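April 12, 2026 - bathroom cabinet, second pass
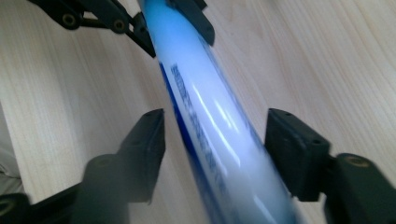

Started on the tubes at 6, before dinner, with the cabinet shelves already wiped and dry. The jars took one evening last week and gave no trouble, since a jar stands where it is put. Tubes do not. My rule for this pass is that every tube gets a line in the notebook: contents, expiry if printed, percentage left by feel, keep or discard. The white and blue one, with the darker blue band down its side and the column of small print next to it, held me up longest. It is glossy enough that the lamp over the mirror throws white streaks along it, and small dark blue type on a curved surface is poor design at any size. I took it to the kitchen window, got the date, and wrote it down as keep.

Storage is the real problem. The upper shelf has less clearance than I had in my notes, so anything tall has to go in at an angle or lie flat. Lying flat wastes depth. Standing on the cap works for the wide caps and fails for the narrow ones, which tip as soon as the door closes. Tried a drinking glass as a holder. Too wide for 2 tubes, too narrow for 3 plus a toothbrush. Tried the tin from the Ebrahimi tea and that was better, although the lid now has no home.

Simin Pakzad called at the halfway point to ask for the Fernarstead train times and stayed on the line through most of the discards. She keeps hers in a drawer, sorted by length. I objected that a drawer hides the caps and she said the caps all look the same anyway. Fair point. She also thinks a 200 ml bottle has no place in a cabinet this shallow, and I have moved the one I had to the edge of the tub.

Discards went in a paper bag: old sunscreen, a hand cream that had separated, a toothpaste flattened past use. Cut the hand cream open first to see how much stays behind when a tube feels empty. More than I would have guessed. From now on, cut before discarding.

Still to do: measure the door rack, find the second hinge screw, ask Gino whether he wants the spare shelf. The screws from Drekden are too long by a few turns and will come through the panel - need the shorter ones. Cabinet door left open overnight to air. Notebook is on the windowsill, under the tin lid.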